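Ticket: Horstead cell, gripper and wrist camera purchase
Queue: Equipment planning
Status: Waiting on vendor
Opened: 07/09/2021

Problem as reported: Branus wants a yes from us on the two-finger gripper with wrist camera before the October budget closes. Their quote is 2,000 per unit, plus 200 a year for the simulation license. They say the sim results prove it will handle our small numbered blocks. I'm not convinced a sim proves that.

Update 1. Asked Branus for success rates on real hardware. Got back a sales sheet with 70 trials on it, all simulated. No word on whether the failed ones were left out. Asked again.

Update 2. Loaded their demo in the Pinheiro sim package on our own machine. It took three tries because the license key they sent was for the older version. Default table, default lighting, wrist view. 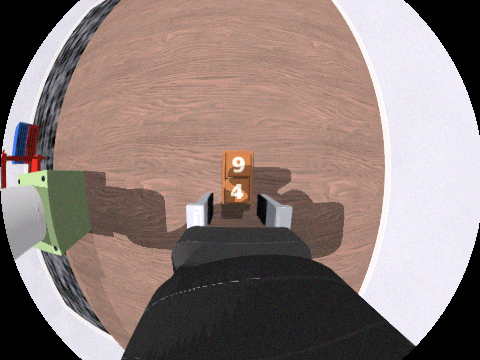
Finger opening is the item I can't sign off on. The spec sheet gives one number for it and doesn't say if that is measured with the pads on. In the wrist view the open gap between the black pads is wider than the block marked 4, fine, but the 9 is butted right up against it and I want to know what happens to the second block when the fingers close on the first. Also, the gripper throws shadow over part of both numbers. If the reader software needs a clean digit, we may be buying a light too, and there is no light in the quote.

Update 3. Branus says shadows are "not an issue in production." Asked whose production. No answer yet.

Update 4. Brormont quoted a plain gripper, no camera, 19 days delivery. Branus won't commit to a date at all. Brormont also lends a unit for testing, freight on us.

Action: hold the Branus order. Request the Brormont loaner. Ask Branus for pad-to-pad opening in writing and a price with lighting included. Do not renew the sim license until both are in.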